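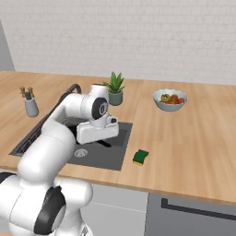

4. Care of wooden worktops in the Sorkum households

4.1 What the tenants were told

When the flats in Sorkum were handed over, each household received a folder with papers on heating, ventilation and waste. The advice on the kitchen worktop took up half a page. It asked the tenants to oil the wood "regularly" and to avoid "standing water", and it gave the name of one product, the hardening oil Lindirix. The word "regularly" was not explained. In the first interviews we noticed that it was understood in very different ways. For one tenant it meant every month, for another it meant when the family came back from the summer holiday, and several tenants believed that it was the duty of the housing company.

A second source of advice was the tenants' magazine Onside, which printed a longer article on wooden surfaces in October, shortly before our diaries were given out. The article recommended to rub the oil in along the grain and to wipe off what remained after a quarter of an hour. Some diary keepers had cut the article out and put it inside the kitchen cupboard door. We must therefore accept that the habits described in this section are partly a result of the article, and we have no means to separate the two.

4.2 The diaries

The diary was sent to 200 households. It consisted of a thin booklet in which the person was asked to write a line each time something was done to the worktop other than the daily wiping after a meal. We received 98 booklets that could be used. Together they contain 675 entries. The entries were read and sorted by Remedios Marín, and then a second time by Ignacio Esteban, who did not see the first sorting. Where the two readers disagreed, the entry was discussed until one category was agreed, and if this was not possible it was placed under "other".

The entries vary much in style. Many tenants wrote only a word or a short phrase ("oiled", "sanded the ring from the pot"). Others used the booklet almost as a letter to us. One woman described over a whole page how she removed a beetroot stain with salt and half a lemon, and added that her mother would have done it faster. We kept such entries in full, as they often say more about why a task is done than the interviews do.

4.3 Where the work is done

The most frequent subject in the diaries is the area near the sink. This was expected, but the manner in which the tenants speak of it was not. They seldom write about the worktop as one surface. They divide it into parts which have their own names and their own rules: "the dry end", "the bread side", "the wet corner", "behind the tap". In a few booklets these names are used by two members of the household in the same way, so it seems that they belong to the spoken language of the kitchen and were not invented for our study.

A sink set into a wooden countertop (Figure 1) leaves wood on the sides of an opening, and the cut edge of this opening takes up water more easily than the upper face of the board. It is also the place that the cloth reaches least well. The tenants know this from experience. They mention dark lines that follow the rim, a rough feeling under the fingers, and in older kitchens a slight lifting of the wood. The strip behind the sink receives the most complaints, and the explanation given is usually simple: one must stretch over the basin to dry it, and in the evening one is tired.

We found three ways of dealing with this strip. The first is to dry it every time, often with a separate towel that is kept for this use. The second is to leave it for the week and then to clean it with care, together with the tap. The third, which was reported mainly by tenants who had lived in the flat for a long time, is to give it more oil than the rest and otherwise to let it be. One man wrote that he had "made peace with the back of the sink" – he oils it on the first day of each month and does not look at it in between.

4.4 Oil, wax and other materials

Although the folder named a single product, the tenants used a wide choice of materials. Lindirix was used by those who had bought it at the beginning and still had some in the tin. Afterwards many changed to linseed oil from the hardware shop, to a beeswax paste, or to the cooking oil that stood next to the stove. The last is often advised against, as it can become sticky, and two diary keepers report this result and their regret. Others have used it for years without complaint.

The choice was often connected with smell. Linseed oil was described as "clean", "like school" and "like my uncle's boat", but also as impossible to live with in a small flat in winter, when the windows stay closed. In the Calvo building, where the kitchens open directly to the living room, several tenants oiled only before they left for a weekend. We had at first marked these long gaps between entries as neglect. After the interviews we corrected this – the gaps followed the calendar of the family and showed a good deal of planning.

4.5 Who does it

The booklet asked for the initials of the person who did the work. In most of the booklets the daily drying and the oiling were not done by the same person. The oiling was treated as a kind of repair and was written down with some pride, sometimes with the time it took. The drying appears in the diaries mainly as something that was forgotten by somebody else. As our instruction excluded the daily wiping, it is possible that the booklet itself made this work less visible than it should be, and in a later study we would word the instruction differently. The booklets were collected in December 2018, and the interviews which followed them are treated in Section 5.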